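*Updated 7 June 2024*

If you've signed up to host a stop on the Sondura open day, first of all, thank you! I've now done this in my own back room and twice at the Stesusska community hall, and I've learned plenty by getting it wrong, so let me walk you through how I set up a laundry demo for visitors. You don't need a big space or a fancy stage. You need a robot that's already working, a bit of cloth, and some patience.

## Before the doors open

1. Pick one task and stick with it. I like handling clothes, since everybody who comes through the door has done laundry and has opinions on it (strong ones, too). We use the Zenurow routine for picking up soft things, and I leave the settings alone on the day.

2. Choose a shirt with some printing on it. Plain white is lovely, but when the cloth gets bunched up, folks at the back can't tell what has turned over and what hasn't. Big letters give them something to follow.

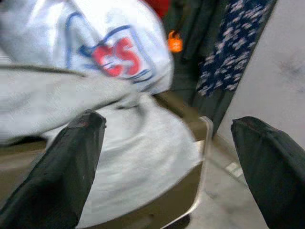

3. Run the whole thing through 3 times with the shirt dropped a different way each time. Drop it, don't lay it out. Visitors will hand you a balled-up sweater sooner or later, and you'll want to know how the grippers cope with that before you have company.

4. Pick a low support for the cloth and mark where its feet go with tape. Mine wandered a few inches during the November visit and I spent a good ten minutes wondering why every grasp came in short! Check the tape again after lunch.

5. Leave the room looking like a room. I used to clear everything out, and people kept asking whether it would work at home. Now I only tidy what the arms can reach, plus any cords on the walking path.

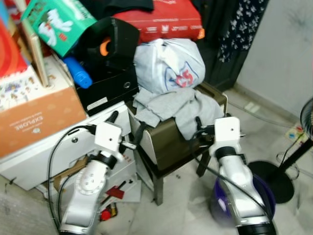 ## While people are watching

Stand off to the side, where you can see both the arms and the faces. Keep the stop button in your hand the entire time, and I do mean in your hand. Let the first attempt run in silence if you can bear it, then start talking on the second.

We had 68 visitors last time, in small groups, and the question I got most was "why is it so slow?" I tell them the speed is turned down for company, and then I let them watch the fingers close on the fabric again. A missed grasp is fine. Let it try again, and tell them what you think went wrong.

## Packing up

Park the arms, switch off the power, and only then gather up the cloth. Write your notes that same evening and send them in with the Liang form, page two, where it asks for the number of runs. The guest book goes back in the blue folder.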